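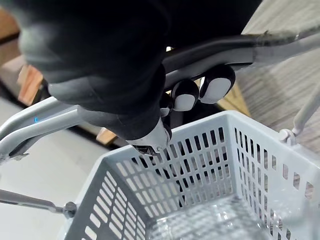
Robotic hand closing on a black handle bar.

A day at the Vusov gadget fair

In February I went to the small electronics fair in Vusov. I had wanted to go for a long time, but it always fell in the same week as my exams. English is my third language, so please forgive me if some product words are not the usual ones.

The fair is held in the old tram hall, a short walk from the train station. The doors open at nine in the morning. I came at half past eight and there was already a line, mostly people with empty backpacks who knew what they were doing. My ticket had the number 1091 and cost the same as a sandwich and coffee inside. I mention the sandwich because I bought one later and it was dry.

Speakers

I began with Jovska, a company that makes portable speakers. Their stand was in the left corner, under the balcony, and this is a bad place for a speaker company because the sound comes back at you from above. Emiliano Gallegos from their sales team was kind enough to carry two models outside to the yard with me, so that I could hear them without the echo. The smaller one is as big as a soap box. It plays clean until the middle of its volume and after that the voices become sharp. The larger one I liked very much, with a bass that is warm and does not shake the table.

I asked him about water. He said the rubber door over the charging port is the weak point on every speaker of this kind, and that customers forget to close it and then write angry letters. On the new model the port has no door, and the contacts inside are coated. I would like to see how it looks after one summer at the beach, but I believed him more than I usually believe a person at a stand.

Battery packs and cables

Chung had the longest table in the hall, full of chargers and battery packs. It was also the most crowded, because they sold last year's models at half price until noon. I waited 20 minutes to reach the front. By then the white ones were finished and I took a green one, which I now like better. 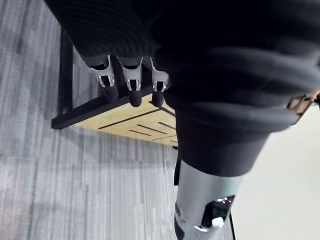
The woman at the cash desk explained to me the difference between the capacity printed on the pack and what really arrives in the phone. Some energy is lost when the voltage is changed, so you should never divide the one number by the other and expect so many full charges. I knew this a little, but I never had it explained with a pencil on the back of a receipt. She also told me to use the short cable that comes in the box, as many long cheap ones are too thin for fast charging.

A small complaint: the prices were written on paper cards, and the cards did not always lie by the correct product. I saw a man argue for a long time about a travel adapter.

The talk about password apps

At two in the afternoon there was a talk on the balcony by Marjatta Heinonen, who works on an app called Graver. It keeps your login codes on the phone and makes a locked copy of them, so that you can get in again if the phone is lost. She talked for less than half an hour and used no slides, only her own phone and an old tablet. First she removed the app from the phone, then she brought all the codes back with a printed recovery sheet.

Somebody asked what happens if the sheet is lost too. She answered that then you have to write to each website one by one, and that she did this herself once and it took her most of a weekend. She recommends to print 2 sheets and keep one of them in another house. When I came home I did it the same evening, and the second sheet is now with my aunt.
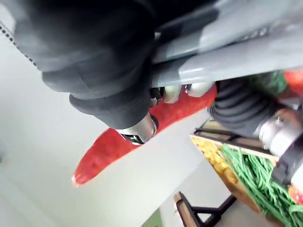 If you want to go

Bring cash, as the card machine at the entrance was slow and some of the small stands have none. The cloakroom is free but it closes at 3, one hour before the hall, and I had to run for my coat. There is a table at the back where you can leave old phones and dead batteries for recycling. Wear light clothes under the coat, the heating is strong.

Trains back to the city leave from the second platform and not from the one where you arrive. I missed one because of this.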